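A hundred knots a day, and other things I no longer believe

I've been cleaning out my notes from the second half of residency and found the page where I wrote, in capital letters, 100 KNOTS A DAY. Octavio Ledesma told us that in our first week, and he was repeating what somebody told him. So I did it. I tied knots on drawer handles, on the arm of a chair, on my own shoe during a very long flight. My knots got fast. I am not convinced they got much better.

The trouble with a daily number is that it makes you want to get to the number. By knot sixty I was watching TV and throwing the same half hitch twice in the same direction, and what you get from that is a granny knot, and a granny knot slips. If you do it sixty times while tired, you have practiced tying granny knots. I found a stretch of my old practice cord in a box last month and picked it apart with a pin. A depressing number of them were wrong, and I remember being proud of that piece of cord.

What helped me was slowing down and looking at the loop. Where does it lie before you pull? Did the ends cross? Is the strand flat, or has it picked up a twist on the way around? 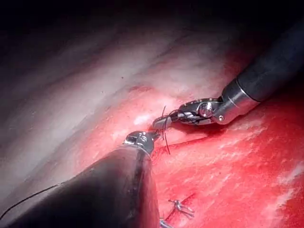
Thread has opinions, and the second half of the problem is that we all learn on the wrong thread. Braided cord from a hardware store grips itself. It forgives a sloppy throw, it stays where you leave it, and you come away thinking you're good. Then someone hands you a smooth monofilament that wants to go back to the shape it had in the packet, and your lovely flat first throw opens up while you're reaching for the second. People will tell you to add throws until it holds. Fine, up to a point. I've seen knots so tall they looked like a bead, and every extra throw is more foreign material left behind. Four good ones, laid square and snugged down evenly, is where I usually end up with the stuff I use, and I check what the maker says before I argue with anybody.

I also no longer believe in the kits, or not at the prices they go for. Vakberg makes a practice pad that costs more than my first desk, and it tears at the edges as soon as you take a small bite. The Jadard one holds up better but has a rubbery drag on the needle that I've never felt anywhere else. Then there's the Fondia closure course, $1489, two days, lunch included. I went (the department paid, which I'm grateful for, and I'd be angrier otherwise). The needle session was decent. The rest was a man showing slides of wounds he had closed nicely, and I don't see how I was supposed to learn from those without seeing how he got there.

If you want my list of what to spend money on, it's short: a needle holder that closes properly, and more thread than you think you need. Skip the magnifying lamp.
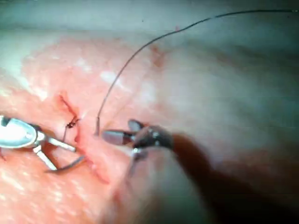

Where the knot ends up is the argument I have most often now, usually with Aurelio Ortuño, who is patient about it. The rule I was given was to drag every knot off to one side so it doesn't sit over the cut. It was given as a rule for skin and then repeated for everything, which is how a lot of rules travel in this job. With the stitch in that picture the knot is sitting on the incision itself, cinched tight, with one short tail hanging down along the edge. I'd have nudged it sideways out of habit. Aurelio says I'd be fussing. What I look at first these days is the edges, and those are raised and turned out a little, which is what I'd hope for before the next stitch goes in. If the edges roll inward, I don't much care how pretty the knot is or which side it's on.

He does have a point about tightness, though, and here I've moved toward his side. I used to pull until I felt the thing was "secure," and I was treating the thread like a shoelace. You want the edges touching. Tissue swells, and a stitch that was snug when you tied it can be strangling things by February if you let me exaggerate. I still pull a bit hard on the last one. I know I do it.

Tail length I'm leaving for another post. I have a draft and it's mostly complaining. I'm also partway through the Hladun book on needles, the one everyone keeps recommending, and so far the chapter on curvature is good and the chapter on "rhythm" is nonsense. If you've read further than I have and it improves, leave a comment.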